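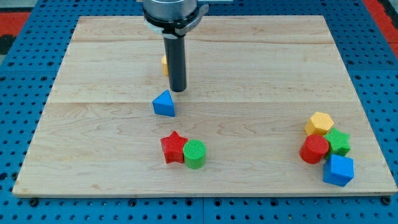

The Flirneck workshop takes up the back half of an old tile warehouse, and the arm its members have been putting together stands against the far wall, 26 steps from the door if you come in by the loading side. I went in February, mid-afternoon. The work area is a board of pale maple planks set on a blue perforated platform, with colored blocks on it for the arm to sort. There are stars and cylinders, a blue cube, a yellow hexagon, and a blue triangle that was nearly under the tool when I walked up.

The group calls the build Honorato. It began as a home project in a garage and moved here when the garage got too small. The controller is a secondhand Millero unit that cost $185, and most of the wiring has been redone at least once. They have spent some 111 evenings on it so far, going by the logbook by the sink.

I stayed for 3 runs. The first two ended with a block dropped short of its place. On the third the arm put two pieces where they were wanted, then stopped with a fault, and a member restarted it from a laptop. Runs are slow, a couple of minutes for each block. Talking is fine, but they ask you to stay behind the tape on the floor.

Visitors can come in on open afternoons, 2 to 5 p.m. Parking is on the street. The Sternitport bus stops at the corner and is easier. There is no charge, but a jar by the door goes toward parts. Wear closed shoes, as the saws are in the same room. I plan to go back once the new wrist cable is in.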